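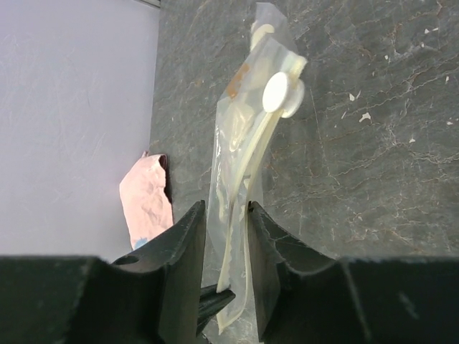
Sigita Šimkus asked that the draft not be put to a vote until the wording on clear packaging had been settled. She said the present text tells a laboratory to "use representative items" and leaves each site to decide what that means.

The Chair, Colette Riviere, agreed to take packaging first and to move the adoption of earlier minutes to the end.

MINUTES OF THE WORKING GROUP ON GOOD PRACTICE IN ROBOTIC HANDLING OF FOOD AND HOUSEHOLD ITEMS
January meeting, Jindbridge office, opened 9:10 a.m.

Present: Colette Riviere (Chair), Sigita Šimkus, Rosaura Palomino, Yolanda Prieto, Līga Strazds (recording)
Apologies: the Zernness representative

1. Clause 4, packaging
The group discussed film, pouches and bags that can be seen through. Members noted that glare and creases alter the apparent outline of an item, and that a grip point chosen from one view may be a poor one from another. It was agreed that clause 4 will require each item to be recorded by both a wrist view and a fixed view before it is accepted into a test set. Opaque cartons will stay under clause 3.

MOVED by S. Šimkus, seconded by Y. Prieto. Carried.

2. Clause 6, fresh produce
R. Palomino presented the revised text. Firm fruit and vegetables may be used for repeated grasps, subject to a visual check at the start of each session. The limit is now 40 grasps for each piece, after which it is to be withdrawn and written off in the log. 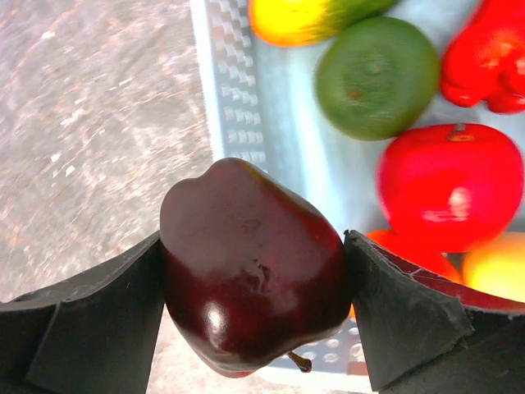 The limit applies whether or not a mark can be seen on the skin. Produce used in trials must be kept apart from any food meant for eating, and bins are to be labelled to that effect. Y. Prieto asked whether soft fruit should have a lower limit. The matter was referred to the Sulness site, which will report at the next meeting.

3. Clause 7, two arms in a shared workspace
The Chair reminded members that the clause had been returned twice for revision. The current draft sets a reduced speed whenever both grippers are over the middle of the table, and requires cables to be checked through the full reach of each arm before power is applied to the motors.
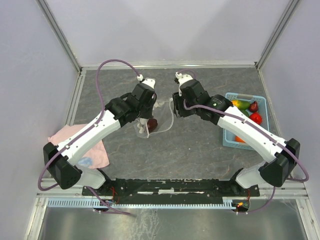 Līga Strazds objected that a single reduced speed would be too blunt a rule, and asked that it be tied to the distance between the two tools. She added that the Kalniņš trial log held 1604 runs with two arms and could be used to set the figure.

After discussion the Chair proposed keeping the single speed for the first edition, with a note that a graded limit is under study. L. Strazds asked that her objection be recorded. Carried, one opposed.

4. Clause 9, records and wear
Members reviewed the proposed inspection sheet. Gripper fingers are to be examined for scuffs, chips and cracks at the start and end of each session, and the result entered beside the session number. Y. Prieto noted that of 3655 session entries submitted last year, 2849 had the finger check filled in at both ends.

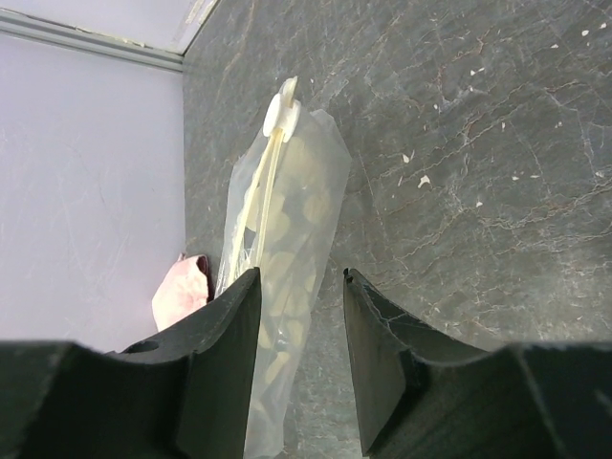
A session with only one check entered will be marked incomplete and left out of any published result until the site supplies the missing entry. Loose debris on the work surface is to be cleared between items and the cleaning noted on the same sheet. R. Palomino will shorten the sheet to a single page.

5. Other business
The previous minutes were adopted with one spelling correction. The revised draft will be sent to all sites for comment.

Actions
S. Šimkus: final wording of clause 4
R. Palomino: one-page inspection sheet
L. Strazds: summary of the Kalniņš log
Chair: letter to Zernness about attendance

Meeting closed 11:35 a.m.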